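FOR IMMEDIATE RELEASE – December

Skerno opens bottle return counter at Tirneck, drops deposit on cold tea

Skerno, the small-batch iced tea maker, is opening a return counter inside its Tirneck tasting room this month. Bring back an empty, get your deposit off the next one. No app, no card, no minimum.

The counter opens in December and will run during normal tasting room hours, 2 p.m. until close. Returns are taken at the side window too if the line is long.

"People kept asking us what to do with the empties," said Sang-wook Sun, who founded Skerno with his sister Si-eun Sun. "We didn't have a good answer. Now we have one, and it's a window with a bin behind it."

What changes. The deposit on every Skerno bottle goes down at the same time, at Tirneck first and then at the other stockists as old price tags get used up. Anyone who paid the old deposit gets the old deposit back through the end of the month. Staff will take your word for it. 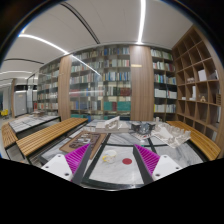

Caps back on, please. Rinsing is nice but not required – the bottles get washed anyway, and a sticky one is not a problem. Bottles with the label torn off are fine. Bottles from other makers can't be taken, sorry, the washing line is set up for one shape only and anything else jams it.

Washing is being done by Vitov, the family-run bottle service on the other side of the rail yard. Vitov has handled glass for local dairies for years and added a plastics line this fall. Pickups will be made 3 times a week to start, more if the bins fill up.

"Plastic is fussier then glass," said Rawiri Grimshaw, operations manager at Vitov. "Lower heat, longer soak, and you have to look at every bottle when it comes off. If it's scratched up it goes to recycling. If it's good it goes back to Skerno. We ran test batches all through the fall and we're happy with how the line is behaving."

Tea stains were the main worry in testing. Dark teas leave a film, and the film gets stubborn if a bottle has been sitting in a car for a while. Vitov changed the soak twice before settling on the present one.

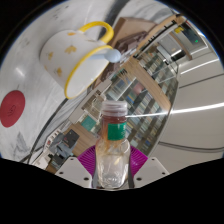
Bottle with amber-brown liquid, white cap and green label.

Also new in December: a winter menu. Sun-ja Geum, who runs the tasting room, has put together 5 teas for the cold months, including a roasted barley, a ginger and pear, and a smoky black that was only sold by the cup last year. Two will be poured warm. The barley is caffeine free and will be kept on all day for parents and anybody who has to sleep later.

The Song, Skerno's spring blend, is not coming back early. Please stop asking Sun-ja. It returns when the new leaf comes in.

The tasting room has also stretched its evening hours. Last pour is now 8 p.m., kitchen closes a half hour before that. Rice cakes and the sesame toast stay on the menu, soup is back, the egg sandwich is gone for now becuase the bakery stopped making the bread.
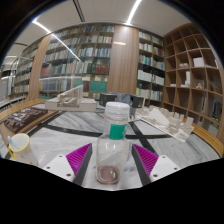
Clear bottle with green label band, on a marble tabletop.

Stockists. Shops that carry Skerno can sign up as drop-off points starting next month. There's no fee. Bins are supplied, and Vitov does the pickup on its regular route. Shops need a dry spot indoors and someone to call when the bin is full. Jae-hoon Hwang is handling sign-ups and will visit each shop before a bin goes in.

"Small shops, big shops, whoever has the room," Hwang said. "Tell me your hours and where the back door is."

About Skerno
Skerno brews and bottles iced and warm teas for shops, cafes and its own tasting room at Tirneck. The company is owned by Sang-wook Sun and Si-eun Sun.

Media contact: Si-eun Sun, Skerno press desk. Afternoons are best, mornings are brewing. Samples for reviewers on request – say if you want caffeine or not.

###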